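Workshop notebook – baskets and sorting, February
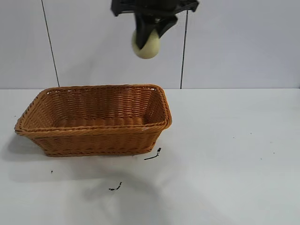
Spent most of the day on baskets, which has been on the list ever since the Stekomar delivery came in and we had nowhere to put the small stuff. The question is which basket goes on the white table for loose items and which ones go back on the shelf. Thitima's view is that anything deep is a nuisance because you end up rummaging, and after a week of the deep Trato ones I agree with her. The long tan wicker one is the best of what we have. It is fairly shallow, the sides flare out a bit from the base, and the braided rim is thick enough to pick it up by without the weave digging into your fingers. There is a whitish scuff or frayed spot near the front right of the rim. I have put a bit of masking tape on the underside with the date we started using it so we can tell whether the spot gets worse.

Lining. Tried the cotton offcut from the Pullen bag, folded once. It slides about and bunches up at one end as soon as anything heavy goes in. Tried it again with a stitch in each corner and that was fine, but then it can't be shaken out without unpicking. Left it unlined for now. Tamara wants felt. I said she is welcome to cut some, the grey roll is behind the door.

Balls. We have too many kinds. The soft pale yellow ones are the ones people pick up first and they should stay in the wicker basket. The hard ones dent each other and can go in the Llorente tub with the lid on. Anything split goes in the bin and does not get put back "for later". Found 3 split ones at the bottom of the deep basket.

Cleaning the wicker. Dry brush first, along the horizontal strands, then the small nozzle on the vacuum for the floor of the basket, where the corners hold dust. Damp cloth on the rim only. I did not soak it. Thitima soaked one at her last place and it dried out of shape, and it rocked on the table ever after. Ours sits flat and I would like to keep it that way. The base band was dirtier than I expected, brown on the cloth for the first few wipes.

Table. Wiped down with the mild stuff, then water. Orange-brown marks come off wicker if it is dragged, so please lift it. There is one mark by the wall end that won't shift. I will try a rubber on it.

Labels. The printed ones are no good on wicker, they peel within the hour. Brown luggage labels on string work. Ordered a box of 1,000 as it was barely dearer than the small pack, so we are not short of labels. They are in the second drawer under the string. Write in pencil, the felt pen bleeds.

Shelf. Moved the deep baskets to the bottom – they were a pain to get down from the top – and put the flat trays above. 6 trays fit side by side if the end one is turned. Don't force it, the upright is already a bit loose. Tamara has the right screws somewhere.

Still to do:
Felt liner (Tamara)
Ask Stekomar whether they do the same shallow basket in a shorter length. The long one takes up a lot of the table
Tighten shelf upright
Sort the odd lids, none of which seem to fit anything
Look at the frayed spot again on Sunday when I'm in for the keys

Thitima has added underneath in pencil that the spare brush is hers and should go back on her hook. Done, 4.40.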